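Home | Checklists | Workshop | Kitchen | Archive | About | Contact

We use cookies to remember your settings. Accept | Manage

Robot chore station: my walk-round checklist, with comments

I started this list when we set up the Plemeo arm at Sallgate, and it has grown every month since (sorry). The question I keep getting from friends is whether the thing can do my chores yet. My answer is on the list, more or less!

1. Emergency stop in reach of whoever is nearest. PASS. I press it every single time, even when I'm in a hurry.

2. Cables clear of the elbow and wrist. PASS WITH COMMENT. One tie had slid down, so I moved it back and gave the arm a slow sweep to check. Fine now, but look again at lunch.

3. Gripper fingers tight, no wobble. PASS. Four screws, all snug.

4. Speed limit on when people are sitting close by. PASS. I know, I know, it makes everything take forever. Leave it on anyway.

5. Work surface wiped and dry. PASS. I do this one with a cloth and my own two hands, and it takes me less time than starting the program would. Make of that what you like.

6. Rigid items: pick up, carry, put down. PASS. Bottles and boxes are the easy end of housework and the Fora software is pretty happy with them.

7. Bagged items into a container. FAIL, and I'm not too upset about it. Clear film is miserable stuff for a machine! It shines, it folds over itself, and the lump you wanted slides off to one end. Out of 316 logged tries this season I'd call plenty of them nice, but my limit is 90 seconds per item with no help from me, and it's still going over. I also don't want it squeezing harder to make up for a bad grab, so the grip force stays where it is.

8. Clear containers. RECHECK. See-through walls give it the same trouble as the bags. I'd like to try a strip of tape along the rim before anybody touches the settings.

9. Log saved, arm parked, power off at the wall. To do at 4.

Bagged things and a clear box, items 7 and 8:
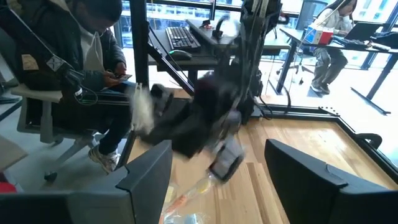
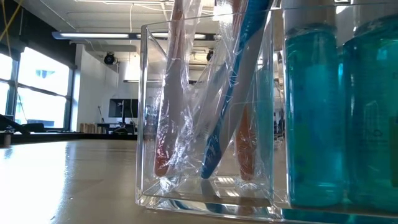 Mets: I'd split item 7 in two. Picking up the bag and letting go of it are separate jobs, and ours at home was decent at the first and hopeless at the second, with the film clinging to one finger every time. Did you time them together? If so, your 90 seconds seems a bit harsh to me, and I'd still rather put my own groceries away for now.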